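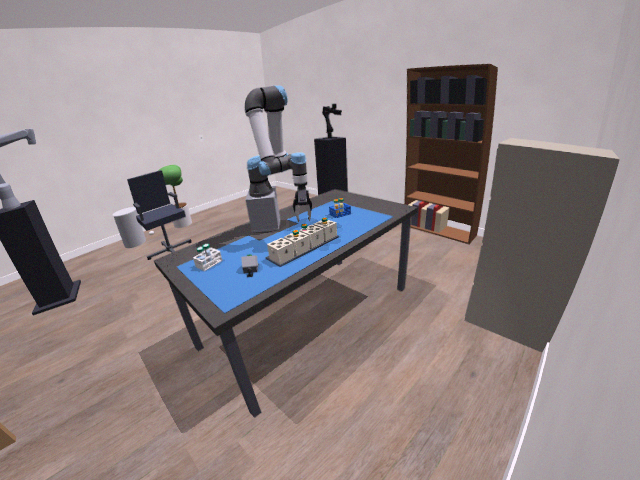

Soap, patience and a very cold shed: a morning with the woman behind Losonero

I'd been buying Losonero soap for a couple of years before I worked up the nerve to ask its maker for an interview (I'm shy about these things!). She said yes right away, on one condition: her name stays off the page. "The soap can be famous," she told me. "I still have to go to the grocery store."

So off I went to Vakia, up a gravel road I missed twice, to a stone shed behind her house where she makes every single bar. It smelled like rosemary and a little like wet dog, and the dog was very pleased to see me.

She started out making cheese. "I was terrible at it," she said, laughing. "I had goats, I had all this milk, and my cheese tasted like a belt." A neighbor gave her an old soap recipe on the back of a feed bill, and her first batch came out orange and soft as butter. She kept a bar of it. I got to hold it, and it's still soft.

These days she sells 152 bars in a normal month, and a lot more in December, when the Christmas market in Strazds takes nearly everything she has. Last year she made 1,000 bars for it and drove home with 40. "I cried in the van," she said. "Happy crying. Then I slept for two days."

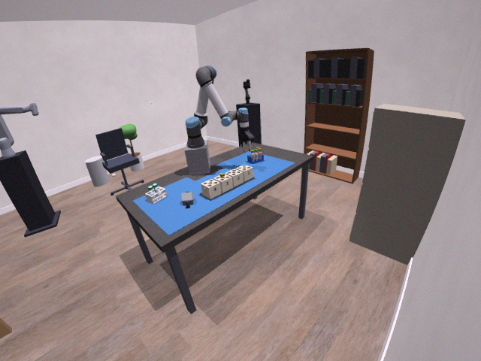 I asked what a beginner should buy first, figuring she'd say a fancy mold or nice oils. Nope! She said a good scale, then goggles, then something to keep your bottles in. She used to line up her scents along the windowsill, and one sunny spring ruined the lot. Now they live in crates in a cupboard, and a small white crate with slotted sides, like the one on the blue mat, is just the sort of thing she'd tell you to get. "You pick it up, you put it down, you're done," she said. "I lost a whole bottle of lavender to my own elbow once. The dog smelled wonderful."

We got onto lye, which scares me to death. She wasn't having it. "You drive a car, don't you?" Her rules are long sleeves, windows open, lye into the water and never the other way around, and no phone calls while you pour. She learned that last one when her sister rang in the middle of a batch and she forgot the oils completely.

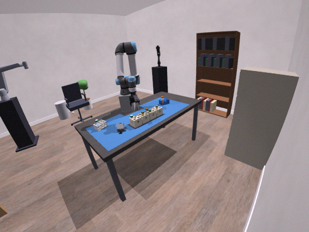 Her sister, by the way, is the one who got her into the shop in Stostine, after carrying a bar around in her purse for weeks and making strangers sniff it. The shop asked for 62 bars to start. "I said yes and then I went outside and sat with the goats," she said.

Would she ever move somewhere bigger, with heating, maybe? She looked at me as if I'd suggested selling the dog. The cold doesn't bother her, she said, and the goats like to know where she is. I bought six bars of the rosemary and one she calls Belt, in memory of the cheese. It smells of leather and oranges, and I've already hidden it from my husband.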